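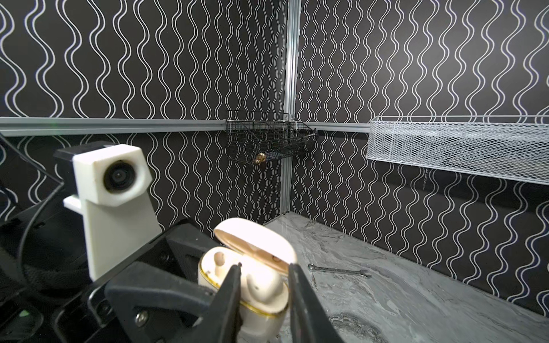 Hestport, November 28, 2021

Left earbud gone, case still good

gilmar_godoy
Right bud is fine, left slot is empty. I've checked the couch, both coats and the car. The case is the white one with the gold band, and I like it too much to bin it. Has anyone bought a single replacement bud? Pelora want $94 for one, plus shipping.

tinroof3
Don't pay that. A new set isn't much more, and you'd get a fresh battery in both sides.

marlow_k
Disagree. I bought a single left one in January and it paired on the second try. Check the model number first – mine was under the lid.

gilmar_godoy
Thanks. The lid feels a bit loose too. Is there a screw I can tighten? I've got the tools out anyway.

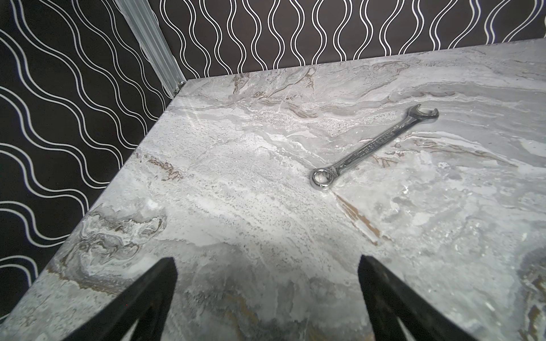
Combination wrench, on the marble-pattern table.

tinroof3
Put the wrench away. The hinge on those is a pin, and you'll crack the lid if you lever at it.

marlow_k
Agreed on that one. If it closes and stays closed, leave it alone.

gilmar_godoy
Fair enough, I'll leave the hinge as it is.
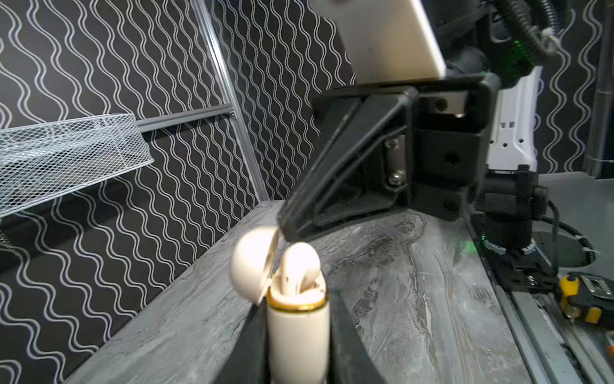
I'd still sooner buy one bud than two. The colour has to match, though, and the Olatunji ones I looked at were grey.

orchardlane
Clean the charging contacts in the empty side before you order. Dry cotton swab, no water.

tinroof3
Still say new set.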